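Refinishing stair spindles: stain or paint over old dark finish?
Forum: Woodwork and Trim
Started by blakbulut, September 2020

blakbulut wrote:
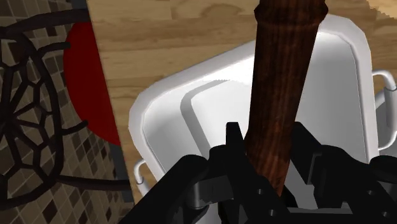 We bought a house with a staircase full of old turned spindles and I can't decide whether to strip them or paint them white. The finish is nearly black and the hall gets no light at all. My husband wants them left alone. If they were all one flat color I'd paint them tomorrow, but I like a dark brown with reddish streaks running lengthwise, like the rod in the picture, and I'd want to keep that sort of grain showing. The collars near the top are what worry me for stripping. Has anyone done a whole flight?

mbrunner wrote:
Strip one first, at the bottom where it doesn't show much. I did mine with Koval gel and a brass brush. Two coats, left on for the time on the can. The straight parts went fast. The collars took longer than everything else together.

farnis_t wrote:
Paint them. I paid a shop $200 to dip a small batch and half the joints came back loose. Prime with shellac or the old stain will bleed through white.

mbrunner wrote:
Dipping is a different thing. Gel doesn't soak the joints. I wouldn't tell somebody to paint old wood because a dip tank went badly.

farnis_t wrote:
She said the hall is dark. Stripped wood with a brown stain is still going to be dark.

aslak_l wrote:
You can paint the spindles and leave the handrail brown. That's what we have. It took me 11 evenings, mostly sanding between coats. Before any sanding, test for lead. I wouldn't skip that in an old house.

blakbulut wrote:
Didn't think of lead. I'll get a test kit. Mathias, did you take yours out or strip them in place?

mbrunner wrote:
In place. Mine were nailed in at an angle and I'd have split the ends. Tape plastic over the treads and wear decent gloves.

blakbulut wrote:
OK. I'll do the bottom one with the gel and see what color is under there. If it's ugly I'll prime it and go with white.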